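Simulated hand goes into the plate after reset, only right side

grernema_user37
Posted in: Simulation and control

Hello everybody. I am working with two arms with multi-finger hands in simulation, and I have a fault that I cannot explain for 2 weeks already. The job is a simple kitchen task with food on a plate. I run it with the Grernema package, and the physics step is the default one.

The problem comes after reset. Both arms should go to the waiting pose, with the hands raised over the table. The left arm is always good. The right arm also arrives, but in some episodes it takes a low path, the fingers go through the rim of the plate, and then the plate jumps and the food flies away. In 251 episodes I had this 37 times.

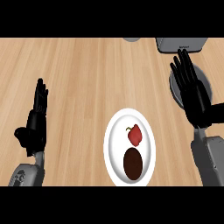 I already tried to make the joint speed lower, and the number of failures stayed almost the same. I also looked at the joint limits, and no limit is reached. The log gives no error, only one line "contact depth large" when the jump happens. What should I check next? In October we want to put the same controller on the real arms in our lab in Vullville, and I am afraid to do it with this fault inside.

Thank you in advance.

woo_bench
Accepted

I had a very similar thing. Please check the order of your reset. If you place the objects first and move the arms after, then the arm travels from the last pose of the old episode, and this pose is different every time. When the old episode finished with the hand low, a straight line in joint space can pass through the plate. Your speed does not matter for this, the path is the same.

What I did:
Set the arm joints directly to the waiting pose, with zero velocity.
Write the same values to the controller target. Many people forget this one, and the arm is pulled back to the old target.
Run 3 physics steps without objects, then place the plate and the food.

For the real arms you cannot set the joints directly, of course. There you need a middle point: first lift the wrist straight up, then go to the waiting pose. Please do not test it with low path and full torque.

nestau
Just make the plate heavier, then it will not jump. Worked for me.

woo_bench
Replying to nestau: the hand still goes into the plate, you only do not see it anymore. On a real robot you can break a finger in this way.

grernema_user37
It was the target. I was setting the joints, but the old target stayed in the controller for the right arm, a copy mistake of mine. I made one more run of 251 episodes and had no jump. The lift point for the real arms I will add before October. Thank you very much!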